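Melamine sponge vs. mesh netting on glazed stoneware

Forum > Cleaning and Care > Kitchen Surfaces

hs_ki
Posted 9:14 am

I have a set of glazed stoneware plates with gray cutlery marks. A sponge works but wears down quickly. Foam netting, the kind pears get shipped in, has been suggested as a substitute.
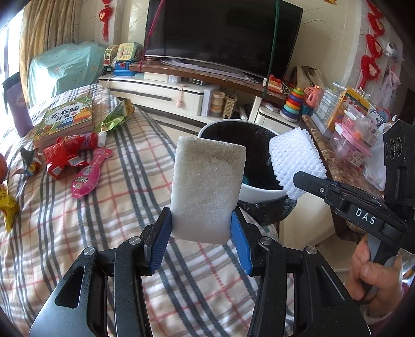 The plates are from Bristcombe, semi-matte glaze, bought in August. I would like to remove the marks without changing the sheen. Is there any measured difference between the two, or is it all opinion?

wasilewska_i
Posted 9:40 am

Melamine foam is an abrasive. It is soft to the hand, but the struts are hard and they act like very fine sandpaper. On full gloss you will see a dull patch eventually. On semi-matte you get the reverse, a slightly shinier patch. Packing foam is polyethylene and will not cut anything. It moves loose dirt and that is all.

Cutlery marks are metal sitting on top of the glaze. Use a mild acid cleaner, leave it 3 minutes, wipe, rinse.

PHChoi
Posted 10:22 am

Disagree on the abrasive part. I cleaned 40 plates with melamine over one winter and checked them under a loupe. No scratches on any of them. Pressure is the variable. People lean on it.

wasilewska_i
Posted 10:31 am

What power was the loupe? Fine haze won't show at 10x. Tilt the plate under a single lamp and compare the rim to the center.

PHChoi
Posted 11:05 am

10x. Tilted one just now. There is a faint difference on the two I use most. Could be the knives.

peishan662
Posted 12:50 pm

Could be, yes. You need a plate that was never eaten from as a control.

For the OP: the Jonddale paste does the job on my stoneware. Pea-sized amount, damp cloth, small circles. One jar has lasted me around 6 months. Do not use it on gold rims or on unglazed foot rings, it stays in the pores.

hs_ki
Posted 1:17 pm

Does the acid cleaner affect the glaze? Mine has a copper green in it.

wasilewska_i
Posted 1:33 pm

Possibly. Copper glazes can leach or change color with acid. I would skip it in that case and go with the paste. Test on the underside first and let it dry overnight before you judge the color.

hs_ki
Posted 7:48 pm

Tested the paste on the back of one plate. Marks gone, no visible change in sheen so far. Will check again in the morning.

PHChoi
Posted 8:02 pm

Still using melamine. Light pressure.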